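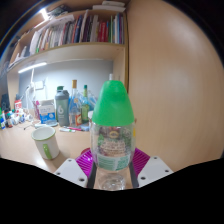
Bottle with green cap, on a desk.

Kusuma Study Diary Data

README and data card

Kusuma is a set of time-use diaries kept by students living in shared housing in Rornenmont. Each record covers a stretch of time in one room: what the person was doing, where in the room they did it, and whether anyone else was home. The diaries were collected on paper, typed in by hand, and coded against a short activity list. The release holds almost 3000 diary days from 27 households.

Last updated: 2021-08-25
Release: 3
Maintainer: Dwynwen Yorath
Coding lead: Darmawan Kwok
Format: UTF-8 text, comma separated, one header row per file

Contents of the release

diary.csv: one row per activity spell
days.csv: one row per diary day
people.csv: one row per participant
rooms.csv: one row per room, as reported on the intake form
codes.csv: activity codes and their labels
changes.txt: corrections made between releases

The files join on person_id and room_id. A person who moved during collection keeps the same person_id and gets a second room_id. The day_id field is unique across the whole release and can be used on its own.

Main fields in diary.csv

spell_id: text, unique
day_id: text, joins to days.csv
start: local time, 24-hour clock
end: local time, 24-hour clock
act_main: activity code, required
act_side: activity code, may be blank
place: one of desk, bed, floor, kitchen, shared, out, unknown
company: alone, same_room, same_home, unknown
src: paper, phone_call, repaired

A spell that runs past midnight is split at midnight. The second half carries the same act_main and a value of 1 in the field split_flag. To get the full length, add the two halves. Do not count both as separate spells in any measure of how often an activity occurs.

Blank act_side means the participant wrote nothing in that column. It does not mean that there was no side activity. Participants differed a great deal in how much use they made of the column, and a few left it empty throughout.

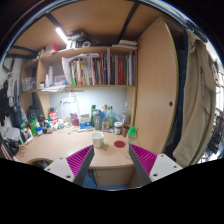
Desk under a loft bed,
with a mug, bottles and a bookshelf

Collection

Participants received a printed booklet with one page per day and a pencil. The page was ruled in quarter hours from early morning to late night, with a box at the bottom for sleep. Booklets were returned by mail or dropped at the Harell office. Participants who missed several days in a row were called once, and anything recovered that way is marked phone_call in the src field. Recall by phone produced longer spells and fewer side activities than paper, so the two sources should be compared before they are pooled.

Collection opened in March and ran to the end of the spring term. No diaries were kept during the exam break. The calendar date of each day has been removed from days.csv and replaced with term_week and day_type, where day_type is class, free, or travel.

Coding

Booklets were typed exactly as written, including misspellings, and the typed text was then coded. The raw text is not part of the release. Each booklet was coded by 2 people working separately. Where they differed, Darmawan Kwok chose the final code and the spell was given a value of 1 in the field adjudicated.

Most disagreements involve the same few pairs:

reading for class / reading for pleasure
resting / sleeping during the day
message writing / schoolwork, when both were done on a laptop
eating / talking, at shared meals

Users who do not need the finer codes can use act_group, which merges each of these pairs except the last.

The place field was coded from the participant's own words. "At my table" and "at my desk" are both coded as desk. Rooms with a raised bed caused some trouble, as participants wrote "under the bed" for the study space below it. These spells were coded desk where the intake form listed a desk in that position, and unknown where it did not. Earlier releases coded all of them as bed. Any result on studying in bed that was made with the first release should be run again.

Known problems

Booklets from the Padstead building used an older page layout with the company column on the far right. The column was skipped more often there, and the share of unknown values is high. We suggest dropping Padstead from any analysis of company.

Start and end times cluster on the hour and half hour. This is normal for paper diaries, and no smoothing was applied.

Sleep is recorded from the box at the bottom of the page and was checked against the last and first spells of neighboring days. Where the two conflict, sleep_conflict is set and both values are kept.

The field floor_area in rooms.csv is self-reported and should be treated as rough. Some participants gave the area of the whole unit. Values that were clearly impossible were set to blank, and the rest were left alone.

Suitable use

The data were collected to study how people divide a small room between work and rest over a term. They can support descriptive work on study time, meal times, and sleep, and teaching of sequence methods. The sample was recruited through notices in the housing offices. It is not a random sample of students or of residents, and no weights are supplied.

Do not try to identify participants or buildings beyond the names given in this file. Users who believe they have found a record that identifies a person should write to the maintainer and delete their copy of the row.

Loading

Read all id fields as text. Several start with a zero, and spreadsheet programs will strip it on opening. Missing values are empty strings; the word unknown is a valid code and should be kept apart from missing.

Corrections

Send corrections to the maintainer with the spell_id or day_id, the field name, and the value you think is right. Accepted changes are listed in changes.txt at the next release. Files in a published release are not edited in place.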